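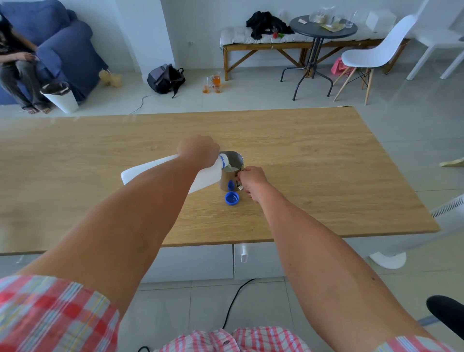
Milk poured into a steel mug at the wooden table.

Milk: what we buy, where it lives and who rinses the bottle

3 min read

We have gone over to a single milk order for the whole of Cendemo, and since several people have asked how it works I have written it all down in one place. It covers the order, the fridge, the mugs and the empties. If you drink your tea black you can skip to the bit on ice near the end.

Until the spring everyone bought their own. You will remember the fridge door with initials written on every lid, and the bottles at the back that had been opened in a hurry and forgotten. When we cleared it out before Easter we poured a fair amount down the sink, some of it full bottles with the seal still on. Bořivoj Gajdoš offered to run a shared order for a month as a trial. The month went well enough that he carried on, and it is now how we do things.

The order goes to Namboodiri on the corner. They set it aside in the morning and whoever is passing picks it up and signs the book by the till. We take the plastic bottles with the blue caps. There was a discussion about glass, and I know a few of you would still prefer it, but the glass ones are heavier on the stairs and we had two breakages during the trial, one of them on the landing carpet. The smell took a while to go. We will look at it again in November, when the price list changes.

If you want more milk than usual, because you have family staying or you are making rice pudding, put it on Listinow by the evening before. Please use the milk list and not the general one, which has got very long and still has somebody's request for picture hooks at the top. If you are going away, take yourself off the list. It is a tick box next to your name. You don't need to tell anyone as well.

Cost. We split it evenly among those who are on the list. For the period up to 27th June the whole bill came to 395, and the jar held slightly more than that, so there is a small float to carry forward. Bořivoj has the receipts in an envelope and is happy to show them. People who only have a splash in their coffee have asked if they should pay less. We tried working that out and it took a whole evening, so for now it is a flat share. If you use very little and it bothers you, speak to him and he will sort something out.

Mugs. The steel ones have turned out to be the most popular thing in the cupboard. They don't chip, they can go in with the washing-up without any fuss, and the handle is big enough to get a proper grip. Two points about them. Please don't put them in the microwave, whatever you may have seen done elsewhere. And if you are having hot milk, warm it in a pan first and then pour it over, with a hand on the handle, as the sides get hot very quickly. The small saucepan is best for this. It holds 900 ml to the brim, so it will do a few people at once if you don't fill it right up.

Several of us take our drinks through to the big wooden table, and that is fine. It is a nice place to sit and the table is there to be used. Milk left on the wood does leave a mark, though. There is a pale ring near one end that I have been at with vinegar, then with oil, and then with a product called Cletix that my sister swears by, and it is still there if you look at it sideways. A damp cloth straight away is all that's needed. The same goes for the floor. Milk between tiles is a miserable thing to clean once it has been walked on, and I speak as the person who did it last time.

Please also keep hold of the cap while you pour. Caps roll under things. I found three behind the furniture when I last moved it to sweep, and a bottle without its cap picks up the taste of whatever else is on the shelf. We had a week of milk that tasted faintly of onion and I am fairly sure that was why.

Which brings me to the fridge.

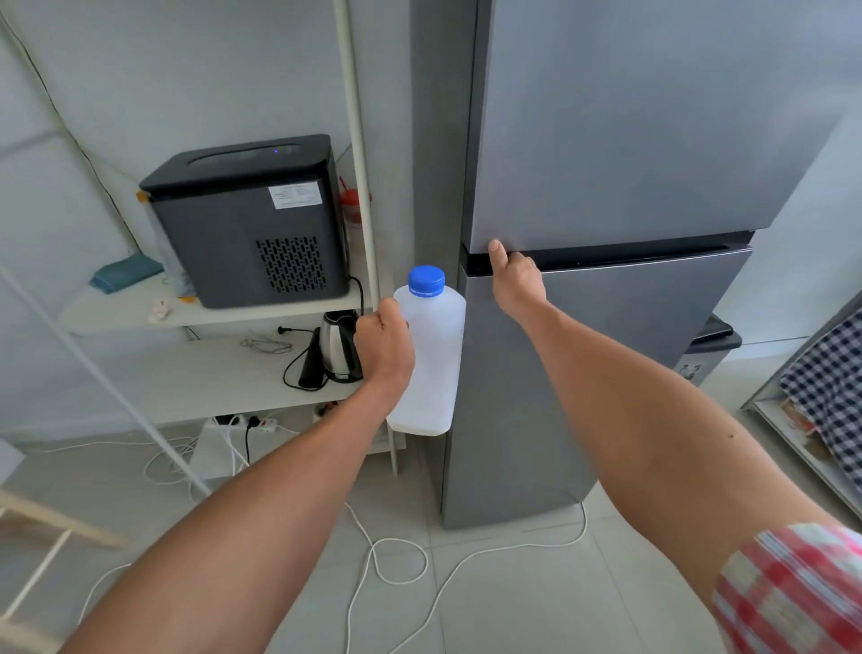 Milk goes in the lower part, standing up, with the cap screwed down. The lower door shelf is convenient but it is also the warmest spot, as it gets room air every time somebody goes looking for the butter. Use the door for the bottle that is open and being got through that day. Anything unopened should go on the shelf inside, towards the back. When you bring new bottles up, put them behind the older ones. I know this is what shops do and it feels a bit much for a household, but it is the one habit that has made a difference to how much we throw away.

You can freeze milk if we end up with too much. Pour a little off first so it has space to expand, and write the day on the bottle in marker pen. Let it thaw in the lower part of the fridge, and give it a good shake. It goes slightly grainy and I wouldn't put it in tea, but it is perfectly good for porridge, batter and white sauce. At the moment there is plenty of space in the freezer. That will change once the beans and blackcurrants start coming in, and at that point the fruit and veg get priority.

Please check that both doors are properly shut when you walk away. The handles are set into the gap between them, and it is easy to push one door to and leave the other a finger's width open. Bořivoj came down one morning to a puddle and a very soft tub of ice cream. We have wiped the seals with warm soapy water and they seem sound, so I think it was simply left.

Ice. Now that it is warm the ice maker on the shelf is in use most days. Give it time to do a batch before you lift the lid, and don't stack things up against the vents on its side. It needs air around it. Fill it from the tap in clean water only. Somebody asked me about making ice from milk for cold coffee, and the answer is yes, but in a tray in the freezer. Milk must not go in the machine under any circumstances. The cloth kept beside it is for the shelf and not for drying hands.

Empties. Rinse the bottle with cold water and not hot, which makes milk stick and smell. A half turn of the tap, cap on, shake, pour out, and then again. Squash it, put the cap back on and take it down to the recycling yourself. Please don't line them up by the sink for the next person. If you would like to keep one for something, do. They make decent watering cans with a few holes in the cap, and I have cut the bottom off one for a compost scoop which has lasted well.

We have also been asked about oat milk. There is no objection to it in the fridge, but it isn't in the shared order yet. If enough of you are interested I can ask Namboodiri what they would charge for a regular delivery. Add your name on Listinow under the heading "oat" — somebody has already put "goat" underneath and I am not certain if that is serious.

Last thing, there are still a few bottles' worth of float to use up, so I would like to do a batch of custard for the next supper. If anyone has a spare vanilla pod, leave it by the kettle with your name on it.

Cendemo house newsletter. Contact: leave a note on Listinow or in the pigeonhole by the front door. © Cendemo. Back to top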